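Caring for Your Konby Table Top

1. Before you oil the top for the first time, clear it off, wipe it down along the grain, and let it dry overnight.

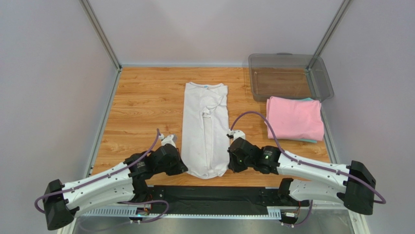
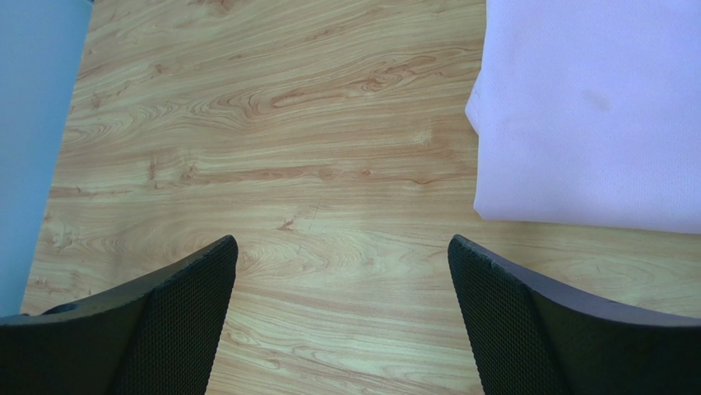

How often should I oil it?
Twice in the first year, and then every April or whenever the wood starts to feel a little thirsty under your hand.

2. Pour a small puddle of Liem oil onto a soft rag and work it in slowly, end to end.

Caution: Oily rags can catch fire, so please lay them flat outdoors to dry.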